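What I've been watching

11/19/25

Hello again! I've finally finished Skiren, the slow Swedish family drama a few of you wrote in to rave about, and I owe you an apology for doubting it. The first two episodes are a slog (so much staring at a lake), but then Folke Sandberg turns up as the estranged uncle and the whole thing wakes up. He's 74 in the story and plays it with this rumpled, sulky charm – I could have watched him butter toast for an hour.

There are 11 episodes in the first season, and my favourite is the one at the ferry terminal, where the sisters argue over who gets the boat. It's funny, then all at once it isn't, and my tea went cold while I sat there. The colours are gorgeous too, all grey water and mustard jumpers.

I also gave Clenia a go, the hospital thriller from the same writer. Good cast, silly plot. I lasted until the second kidnapping and then went to bed.

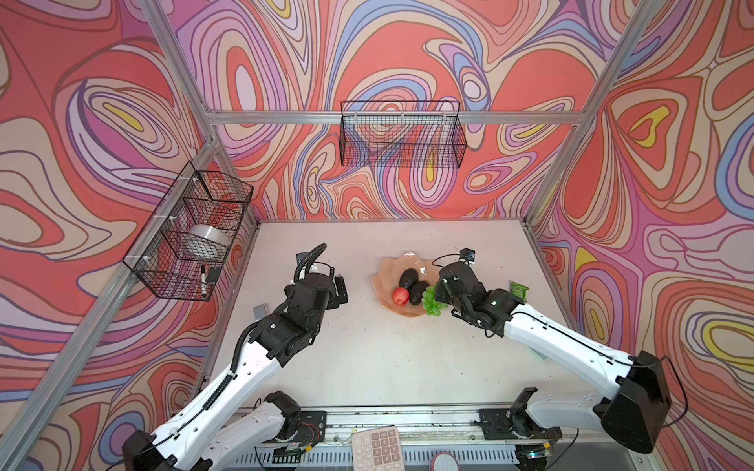
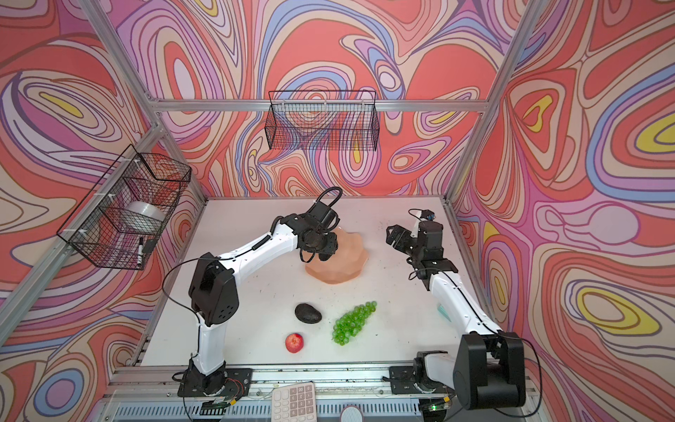
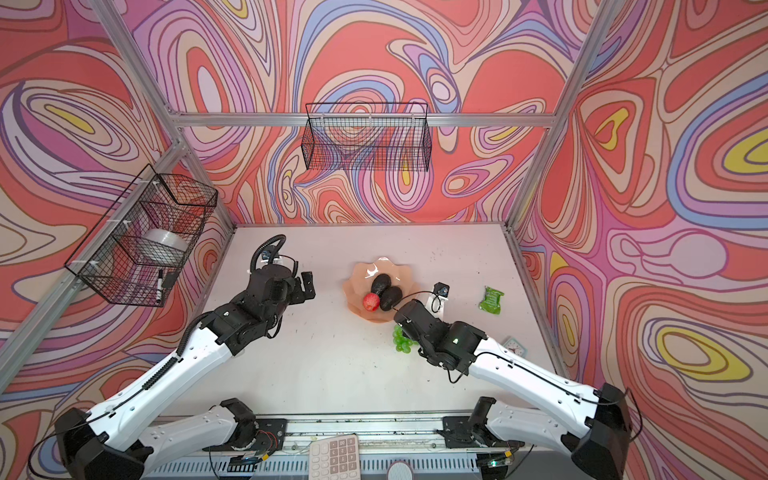

Swirly walls and wire baskets.

Anyway, back to Skiren. A second season is due in February, and Sandberg is coming back for it, which made me squeal out loud on the bus. There's talk of a bigger part for the neighbour as well, and I'm all for it – she had the best lines and hardly any screen time. If you're starting from scratch, go with the subtitles, as the dubbing flattens all the jokes. And please write and tell me what you made of the uncle's letter, I've changed my mind about it twice already.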